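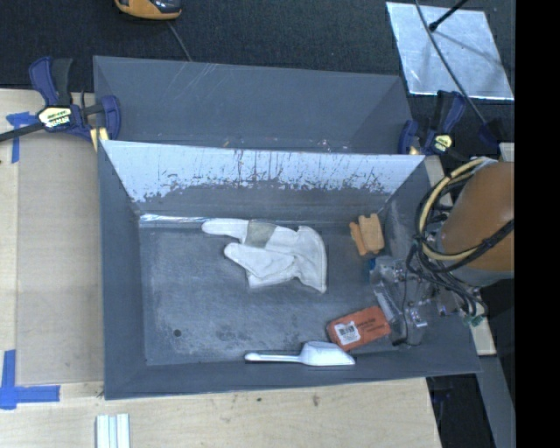 Kumarell Cast & Crew > Off Screen > Merike's memoir: when did she and Raffaele really meet?

marshlantern
Evening all. I finished Merike's book on the train home and I need to talk to people who care, because my husband has already heard quite enough. In chapter nine she says she met Raffaele Lombardi at a supper in Bitach after the second series of Kumarell had wrapped. Fine, lovely, there's a whole page on the soup. But I'm sure, and I mean really sure, that in the old radio interview with Ilze Uibo she said they met on the set of Pondo, when he was tuning the piano for the ballroom scenes and she kept sitting on his toolbag. Pondo was two years before Kumarell even started. Have I muddled it, or has she changed the story?

tilly_of_the_fens
You haven't muddled it, I remember the toolbag! Ilze laughed so much she had to go to a record. I always thought it was one of the sweetest how-we-met stories going, and I was a bit put out that it isn't in the book at all. I kept turning pages waiting for it.

OldGantry
I think you may both be giving a chat show more weight than it deserves. Actors tell whichever version gets the laugh. A memoir goes past an editor and probably a lawyer, and I'd trust the printed page over something said at half past ten at night to fill a gap before the news.

tilly_of_the_fens
I do take the point, Gantry, but a memoir is also the place where people tidy up! If she was still engaged to Arben Yordanov during Pondo (and she was, he was photographed carrying her coat at the premiere) then a supper two years later is a good deal more comfortable for everybody.

OldGantry
Well, that's where I get uneasy. Arben is a private man who directed a few plays and then went off to teach, and I don't think it's kind to build a scandal for him out of a toolbag. You can meet a piano tuner and not run away with him.

marshlantern
Oh, I didn't mean any scandal at all, I should have put that better. I'm very fond of Arben, I saw his Mägi at the little theatre in Bitach with my sister and we cried all the way to the car park. I only wanted the dates straight, for my own peace of mind.

PeterInTheStalls
Long-time reader, not much of a poster. I have the Pondo souvenir booklet, which I bought at a church fair for next to nothing, and the credits at the back run to 746 names — they put in absolutely everyone, the bakery, the school that lent its gym. I've been through it this evening with a cup of tea and a ruler. There is a "piano supplied and maintained by" line, but it's a shop and no person is given. So it doesn't settle it either way, I'm sorry to say. I did enjoy looking. My old geography teacher is in there as a waltzing guest and I never knew.

marshlantern
Peter, you are a treasure. With a ruler!

quillandkettle
Can I put in a word for both versions being true? My parents "met" three times, depending on who you asked. Dad counted the bus stop, Mum counted the wedding where he asked her to dance, and my gran insisted they'd been in the same pram queue. Merike might have known Raffaele to say hello to on Pondo and not thought of it as meeting until the supper. Chapter nine does say "I looked at him properly", and you only say properly if you've looked at somebody improperly before. That came out wrong but you know what I mean.

tilly_of_the_fens
It came out wonderfully. And yes, "properly" had slipped right by me. I'm going back to chapter nine tonight.

OldGantry
I'll grant you "properly". It's a good spot. Still, the sentence before it is "a stranger passed me the bread", so she can't have it both ways.

quillandkettle
Is the stranger Raffaele, though? I read it as the man on her other side. Priit Stankevičius was at that supper too, he'd just joined as the harbourmaster, and she says a page later that he hogged the bread.

OldGantry
Hm. I had taken it to be Raffaele all along. I shall have to look again, and I've lent my copy to my neighbour, who reads a page a night.

hedgerow_mo
Going off to one side a bit, but did anyone else find the book thin on Raffaele in general? It's 400 pages long and I'd have liked more than one chapter on the man she married. There's so much on the wigs. I did like the wigs! But he made her that little travelling keyboard so she could practise her songs in the trailer, and it gets a single line.

marshlantern
I think he asked her to leave him be, Mo. She thanks him at the end "for letting me have the one chapter", and I took that to mean he'd have been happier with none. He never came to the fan days either, apart from the one in September when her car wouldn't start and he drove her, and he spent the whole afternoon in the canteen doing a crossword. I queued behind him for a scone. He let me go first.

hedgerow_mo
Oh, that's nice to know. I take it back then, or half of it. I'd still swap two of the wigs.

PeterInTheStalls
One more from me. The library has the radio programme on one of its listening machines, and they're open Monday, so I'll go in and write down exactly what she says to Ilze, word for word. I'd like to hear if she says "met" or something vaguer. I was 21 when it went out and I had it on while painting a bedroom, so I can't claim I was giving it my full attention.

OldGantry
Good man. If she says "met" I'll own up and say so in this thread. I don't expect she will, mind you.

tilly_of_the_fens
She will, Gantry. I'm 100 per cent on this and I'll stand you a scone at the next fan day if I'm wrong — a cheese one, with butter.

OldGantry
Fruit, please, if it comes to it.

marshlantern
Peter, could you also listen out for the name of the dog? I've had it down as Biscuit for years and in the book it's Basil.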